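Squaring a sheet of card before you cut it
==========================================

Card from the mill is rarely square enough for box making. The method below gives one true edge and works the other three from it. 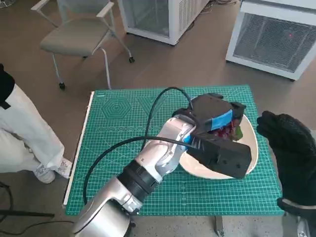 *Green cutting mat laid flat on the tabletop.*

## Before you start

- Fit a new blade. A worn one drags the fibres and lifts the edge.
- Check the mat for warp by laying a steel rule across both diagonals. Any gap under the rule means the mat needs pressing under boards overnight.
- Find the grain. Bend the sheet gently each way; it gives more easily along the grain. Mark the direction with a pencil arrow in a corner.

## Cutting the first edge

1. Place the sheet with the grain running away from you.
2. Lay the rule 3 mm in from the worst long edge.
3. Hold the rule with spread fingertips, well back from the cutting side.
4. Make one light pass to score, then two or three firmer ones. Do not try to go through 1130 micron board in a single stroke.

Mark this edge "A". Every later measurement is taken from it.

## Cutting the remaining edges

Set an engineer's square against A and scribe the second edge with a needle. Cut as before. Measure the width from A at both ends, join the marks and cut the third edge. The fourth is squared from A in the same way as the second.

## Checking

Measure both diagonals. On a sheet with 30 cm sides, a difference of up to 0.5 mm is acceptable for lids. For drawer trays, recut the fourth edge first and measure again.

Printed mat grids can be out by more than this. Use them for rough placing only.

*Notes by Milagros Bravo, revised March.*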